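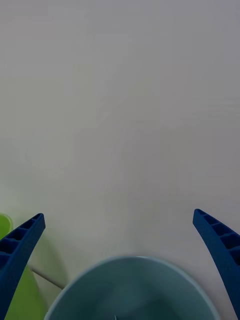
Tableware & Surfaces > Care and Cleaning > Marks and streaks
Status: Open, waiting on customer
46 views · 2 replies · 0 shares

Cillian Fahy wrote:

Hello there, and thank you in advance to whoever picks this up. We bought one of your Trurnetti tabletops for the break room at our Wustodcombe office in September, the pale gray one, and everybody has been very happy with it apart from this one thing. When the light comes in low (mornings, mostly) I can see faint streaks and a sort of soft cloudiness across it. It feels perfectly smooth under my hand. I've washed it with dish soap, I've washed it with plain water, and I once spent 20 minutes on it with a vinegar mix my mother swears by, and the streaks just move somewhere else.

We use the round blue-teal bowls from your Titmont range on it every day, for soup and cereal, and I did wonder if the bottoms of those might be doing something. No scratches that I can find, though. Is it the finish, or is it me?

Thenmozhi Pinto (Support) replied:

Hi Cillian, and what a nice clear write-up, thank you! Streaks that move when you wipe are nearly always leftover soap, so I'd start there before we worry about the finish. Please leave the vinegar out from now on (sorry to your mother), as it can dull this top over time.

Could you try this for me?

1. Fill a basin with warm water, no soap at all, and wring a microfiber cloth out well.
2. Wipe the whole top in one direction, rinsing the cloth as you go.
3. Dry it right away with a second cloth, going the same way.
4. Do it all once more the next day.

As for the bowls, turn one over and run a fingertip around the foot. If it feels gritty, wash it and set it on a placemat for now. The finish was tested to 2,000 wipes, so you won't hurt it with a bit of extra cleaning!

Cillian Fahy wrote:

Did the first round this morning. The window end looks better to me, the middle I'm less sure of. I checked the bowls too and one foot was a little rough, so that one is on a mat. Second round tomorrow, and I'll write back once it has dried and the sun has been on it.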